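手持夹爪与示范数据:Udix数据采集部访谈

来源:Deris通讯 七月号
栏目:研究支撑

Udix数据采集部承担Kolleo项目的示范数据采集与质检工作。该项目以手持夹爪代替遥操作机械臂,由采集人员直接在桌面上完成抓取、放置、推移等动作,腕部相机同步记录,所得数据供操作策略模型训练使用。本刊编辑部就采集流程、器材维护和数据筛选等问题,对该部负责人进行了访谈。按照该部惯例,受访者不署名。以下内容根据录音整理,经受访者审阅。

从遥操作到手持

Kolleo项目立项时采用的是主从遥操作方案。负责人介绍,当时一套设备需要占用一整间实验室,采集人员上岗前须接受较长时间的培训,动作仍然偏慢。

“遥操作的数据有一个明显的特点,就是犹豫。”负责人说,“人在操纵杆后面看屏幕,对深度没有把握,夹爪到了物体跟前要停一停,再挪一挪。模型把这些停顿也学了进去,执行的时候同样会在物体上方徘徊。”

改用手持夹爪之后,采集人员握住手柄,扣动扳机控制两指开合,手部的力觉得以保留,动作节奏接近日常习惯。夹爪的指部结构与机械臂末端所装的一致,相机相对指尖的安装位置也相同,采集到的画面与机器人执行任务时看到的画面因此可以直接对应。

负责人同时指出,手持方案对场地的要求降低了,对规程的要求却提高了。“机械臂有关节限位,有速度上限,人没有。采集人员可以做出机械臂根本做不到的动作,手腕一翻就过去了。这样的示范再流畅,也不能用。”

为此,该部在规程中对手腕翻转角度、移动速度和工作区域的范围均作了规定,并在后处理阶段以运动学模型逐条校验。凡轨迹超出机械臂可达范围的,整条剔除,不作裁剪。

一条示范的构成

按照现行规程,一条示范由四段组成:张开、接近、操作、撤离。每条示范开始时,夹爪须完全张开,在桌面上方保持静止,待定位系统稳定后方可动作。撤离之后同样须回到张开状态,再结束录制。

谈到起始段的作用,负责人表示,这一段看似没有内容,在质检中却最受重视。“两指之间什么都没有,底下是干净的桌面,这个时候最容易看出问题。相机有没有松动,指尖在画面里的位置对不对,曝光是否正常,都在这一段判断。”

桌面统一为白色。负责人解释说,这是第一阶段的选择,目的是在光照和背景都较为简单的条件下先把流程走通。第二阶段将引入木纹、深色和带图案的台面,届时任务种类不变,仅替换背景,以便比较两批数据对模型的影响。

物体的摆放由采集人员自行决定,但须遵守两条要求:一是每录完一条即改变位置,二是允许物体处于视野边缘。后一条要求曾在内部引起讨论。

“有人认为目标应当始终完整地出现在画面里。”负责人说,“但机器人执行任务时并没有这个保证。它抬头看到的可能只是容器的一个底边,需要自己移过去找。如果训练数据里的目标总在正中央,模型遇到偏的情况就不知道往哪里走。”

该部目前共有14名采集人员,分两班工作。每班开始前进行器材检查,结束后由当班人员填写记录表,注明夹爪编号、任务名称、作废条数及原因。
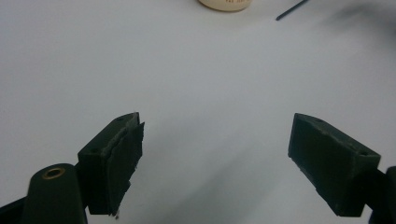

指垫磨损与器材更换

夹爪主体为深绿色塑料件,两指内侧贴有深色指垫,连杆转轴处嵌有黄铜色衬套。在全部部件之中,指垫的损耗最为突出。

负责人说,指垫边缘会先起毛,继而出现细小的碎屑和缺口,两侧的磨损程度往往并不一致。“采集人员多数是右手持握,发力有习惯性的偏向,一侧先坏是常见情况。左边已经毛了,右边看上去还好,这时候换不换,以前全凭个人判断。”

现行规定为每录制200条示范检查一次指垫,检查结果记入器材台账。边缘起毛但贴合面完整的,可以继续使用;贴合面出现脱层,或夹持标准试块时发生滑动的,须成对更换,不得只换一侧。

对于磨损状态下采集的数据是否应当保留,该部曾作过专门研究。负责人介绍,最初的意见倾向于全部剔除,理由是指垫外观属于画面中固定出现的部分,外观变化可能对模型造成干扰。后来的对照训练没有支持这一意见。保留轻度磨损数据的模型,在换上旧指垫的机械臂上表现更为稳定;而只用新指垫数据训练的模型,在指垫使用一段时间后成功率有所下降。

“机器人上的指垫也会旧。”负责人说,“训练数据里如果全是新的,等于默认现场每天都换新的,这不现实。”

目前的做法是为每条数据标注指垫所处的状态等级,在抽样时控制各等级的比例。重度磨损的数据仍予剔除,原因在于夹持行为本身已经改变,采集人员会不自觉地加大握力,或者调整夹取角度来弥补打滑。

衬套的情况相对简单。转轴处若出现间隙,两指张开的幅度会有细微变化,影响由图像推算的开合量。该部每月对全部夹爪作一次标定,以卡尺实测值与图像推算值相比对,超差者送修。

筛选与标注

截至本期截稿,Kolleo项目第一阶段共录制示范3897条,其中752条在质检中作废。作废原因按数量排列,依次为定位丢失、轨迹超出可达范围、起始段不合规和任务未完成。

负责人认为,这一作废比例在可以接受的范围之内,但起始段不合规一项仍有下降空间。“定位丢失与光照、纹理有关,白桌面特征少,本来就不利于视觉定位,这一点我们在选桌面的时候是清楚的。起始段不合规则完全是操作问题,夹爪还没有张到位就开始录,或者手已经在移动。这部分通过培训可以解决。”

任务未完成的示范并不直接删除,而是转入单独的子集。该子集暂不参与策略训练,拟用于成败判别模型。负责人说,失败的样本需要与成功的样本在同样的条件下获得,事后再去补录,采集人员往往会演得过于明显。

“让人故意夹空,他会夹得离物体很远。”负责人说,“真正的夹空差的是一点点,这种样本补不出来,只能在正常采集中留下来。”

标注工作由Zhong平台承担。每条示范配有一句任务描述,由采集人员在录制前从任务表中选定,录制后由另一名标注人员观看视频独立撰写一句。两句含义不一致的,退回复核。负责人表示,这一环节发现的问题比预想的多,主要集中在方位词上。采集人员所说的“左边”以自己的站位为准,标注人员则以画面为准,人的站位与夹爪朝向不同时,两者恰好相反。规程随后作了修订,方位一律以夹爪相机画面为准。

数据交付与后续安排

经质检的数据以条为单位打包,包含图像序列、夹爪位姿、开合量、任务描述和器材状态五类内容,随附校验文件。交付前由训练方抽取一部分,在机械臂上进行轨迹回放,回放中若与桌面发生碰撞,该批次整体退回。

谈到回放环节,负责人提到早期的一次退回。当时桌面高度在两个班次之间有过调整,记录表未作登记,机械臂按原高度回放,指尖触及台面。此后,桌面高度列为每班必测项目,测量值写入当班全部数据的文件头。

对于数据规模,负责人持谨慎态度。“数量是要增加的,但我们现在更关心覆盖。同一个杯子放在同一块区域录很多遍,条数好看,对模型的帮助有限。”第二阶段的任务表按物体类别、摆放区域和初始朝向编排,各单元设有上限,录满即关闭,采集人员不能再选。

细长物体的抓取将是第二阶段的重点之一。负责人说,笔、细棒一类物体平放在桌面上时,指尖须贴近台面,指垫下缘的状态对能否夹起影响很大,现有的检查规定可能不够细,部内正在拟订专门针对指垫下缘的检查办法。

第二阶段采集计划于九月启动,新增的夹爪将沿用现有指部结构。规程修订稿目前在部内征求意见,定稿后随数据说明一并发布。

(Deris通讯编辑部整理)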